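Chapter 4
Demonstration as a Source of Motion

4.1 Why show a task at all

Chapter 3 treated a robot task as a list of poses joined by planned paths. The method works well when the parts are rigid and their positions are known to the controller. It works poorly when the parts include cable. A cable has no single pose. Its shape depends on how it was last handled, and a short pull at one end may move the other end or may only take up slack.

In such cases it is often easier to show the robot the task than to write it down. A person performs the motion, the machine records it, and a program or a learned policy is built from the record. The record of one complete performance is called a demonstration. A set of demonstrations of the same task, made under stated conditions, is called a demonstration set.

Two ways of giving a demonstration are treated in this chapter. In hand guiding, the operator takes hold of the arm and moves it while the joint controllers hold up its weight. In remote control, the operator moves an input device and the arm follows. The input device may be a joystick, a tracked handle, or a second arm of the same shape. The two methods record similar quantities but do not produce the same data, and the differences are the subject of Section 4.3.

The working case for the chapter is the inside of a desktop computer. The tower is laid on its side with the side panel off, so that all work is done from above. Power supply, motherboard and drive cages each limit how the fingers can approach, and the cables pass between them.

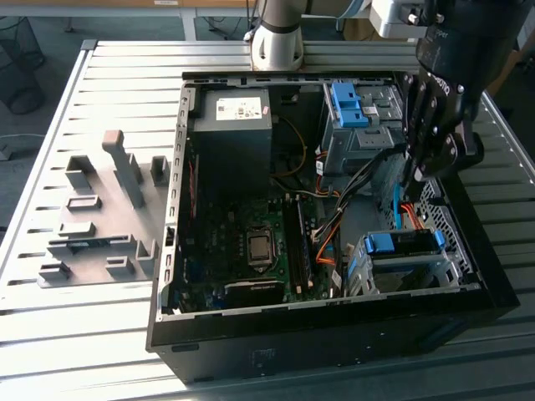

Hüsnü Dönmez objects that a case of this kind is too crowded for a first exercise, and that students would learn more from a bare block and a hole. With the block, he argues, a poor demonstration can be traced to the operator, while in a crowded case the fault might lie with the operator, the cable, or the choice of grasp. The objection is a fair one. The block and hole are used in Exercises 1 through 4 for that reason, and readers who have not operated an arm before should do those first.

4.2 What is recorded

A demonstration is stored as a sequence of time steps. Each step holds, at a minimum:

joint positions of the arm
opening of the gripper
the command sent to each joint
one or more camera images
a time stamp common to all of the above

The third item is frequently left out by beginners. Under remote control the commanded position and the measured position differ whenever the arm lags or the fingers press on something. In contact, the gap between the two carries information about force, even on an arm with no force sensor. If only the measured position is kept, that information is lost and cannot be recovered later.

The Clastard set used in the exercises contains 205 demonstrations. One of them, number 12, is printed in full in Appendix B and has 503 time steps. Readers should look through it before continuing. Note the long stretches in which the arm hardly moves. These are pauses by the operator, and a policy trained on them without filtering will learn to pause as well.

4.3 Access and approach direction

An operator standing at the arm can lean over the work and change viewpoint freely. An operator using remote control may have only the camera views - and a view from above gives little sense of depth between the fingers and a cage wall. The usual remedy is to fix an approach direction before the demonstration begins and to change it only when the fingers are clear of the parts.

With the tower lying down, the approach direction is close to vertical. Sideways motion inside the case is kept short, as the finger joints are wider than the fingertips and may catch a cable that the tips have already passed. 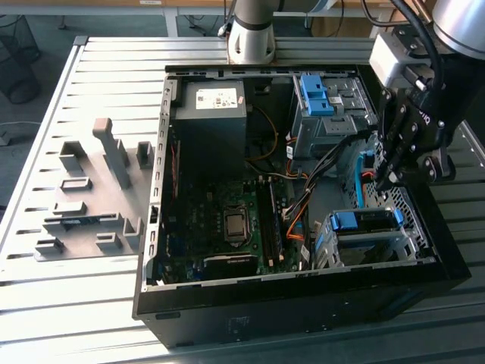 Figure 4.2 Gripper reaching down into the open tower near the drive cage.

The term approach clearance will be used for the smallest distance between any part of the gripper and any fixed part of the case during descent. It is measured on the whole gripper, including joints and screw heads. Berhe's rule, derived in Section 4.5, relates this clearance to the tracking error of the arm.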